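4.2 What the packers at Nelstead told us, and what we changed

I spent most of January on a stool at the end of the Nelstead packing line, drinking their tea and getting in the way. The job we were asked to take on is dull to describe: open the lidded box, put the small part in, shut it, pass it on. Before Limier (our name for the two-armed cell) each packer did the whole thing alone, with 13 people on the early shift. They'd all built up their own little ways of doing it, and I loved watching them!

We rehearsed the job in simulation first, with a plain cube standing in for the part. I took the wrist views along on a laptop at tea break and passed it round.
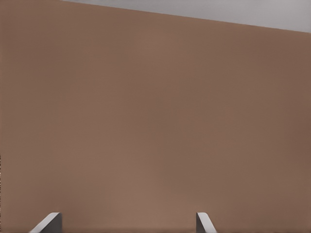

Figure 4a. Simulated wrist view, gripper open over the brown surface.

Seraina Widmer, the shift lead, looked at that one for a good while and asked how anybody was meant to help a machine that saw so little. Fair question. Her team would be the ones called over when the cell stopped, and a wrist view by itself gave them hardly anything to go on. So we added the wide view to the operator's screen, and the mood changed quite a bit — people started leaning in and arguing about which arm ought to move first.

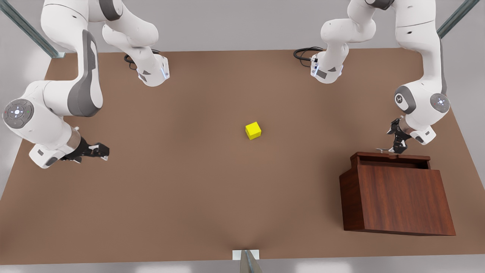
Figure 4b. Simulated wide view: one gripper at the handle of the wooden box, the other open, the yellow cube between them.

Daryna Levchenko ran the interviews with me, 30 in all, mostly in the canteen. What came up again and again was pace. On the old line you could slow down after lunch and catch up later, and with a cell beside you that felt harder to do, even though we'd set no target. Two packers said they missed having the box in their hands from start to finish. Others were delighted to give their wrists a rest (one wanted a second cell straight away).

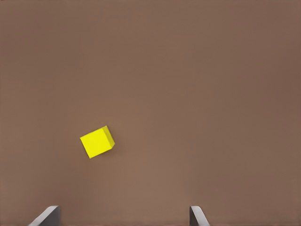

We also got the training wrong at first. I'd planned a talk of 60 minutes with slides, and it sank like a stone. Sitting in pairs at the screen, pausing a run and guessing the next move worked far better, so that's how we did it from then on. Section 4.3 goes through the stoppages and who dealt with them.

Last updated: January
Shares 13 | Comments 2

Related items
Omby: handing over between shifts
Seating and reach at the Ham packing line
Limier operator screen, notes on the second layout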